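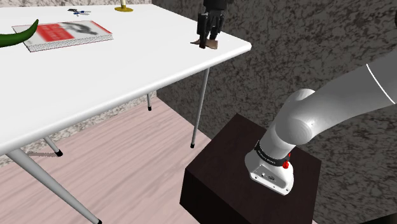 Home | News | Workplace | Opinion | Contact

Last updated: 14th September

The returns room at Asstead used to run on two long shifts and a lot of tape. Customers send back mixed boxes of household goods, and someone has to take each thing out, decide what it is and put it on the right shelf. Since January an arm on a pedestal has done part of that work, picking single items off a white table.

The shift lead has been in the room for 13 years. She asked for her name to be left out and talked during her lunch break.

"People think it came in one morning and that was it," she said. "We had weeks of it only running on the computer first. They'd build a table on the screen, put a book on it, a candlestick, some keys, and let the arm practice. I'd watch over the engineer's shoulder and tell him our tables don't look that clean."

The software comes from a firm called Dromel. Staff were asked to suggest items for the practice runs, and the list reached 144 before the engineers asked them to stop. She put in vegetables. "We're not a grocery, but you would not believe what gets left in a box."

Small odd shapes are still the hard part. A book lies flat and stays put. Something brown and crumpled with a point at one end can be gripped three or four ways, and most of them are bad. When the arm gives up on an item, a light goes on and a person walks over.

That walking over is now a job. Two people on each shift do it, and she said they were not happy with it at first. "Before, you had your own bench and your own pace. Now you wait for a light. Some days you wait a lot, some days you don't sit down."

The room handles 500 items on a normal day. The arm takes 200 of them. Nobody was let go, she said, but two people who left in the spring were not replaced, and the late shift now ends an hour sooner. "That's an hour's pay. I've had that talk with the manager more than once."

Her wrists are better. She used to wear a brace on the right one and has stopped. She also spends more time typing, which she doesn't like. Every failed pick has to be logged with a short note on what the item was.

Asked whether she would go back to the old setup, she thought about it for a while. "The benches, yes. The wrist, no. Ask me again when they bring in the second one."

Management has not given a date for a second arm.

13 comments | Share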